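The Matter of Claim 2769

The Sayegh estate came before the Office of Deposits at Rekley on a Friday in March. Three heirs attended. The will left 1000 crowns to whichever of them could state what the deceased had eaten on the night the river rose.

Two heirs said bread. The third, Mathis Guillot, declined to answer and asked that the Registrar note his silence.

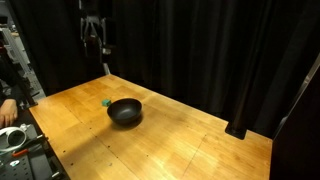 A black bowl on a wooden table.

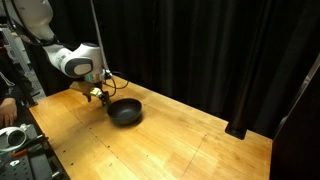 Petro Nechyporuk objected that silence was no answer, and that the will had asked for one. The Registrar consulted the text – it ran to a single page – and found that the old man had written "nothing" in the margin, in his own hand.

The sum was paid to Mr. Guillot before noon. He signed for it and took the late ferry to Skivlow.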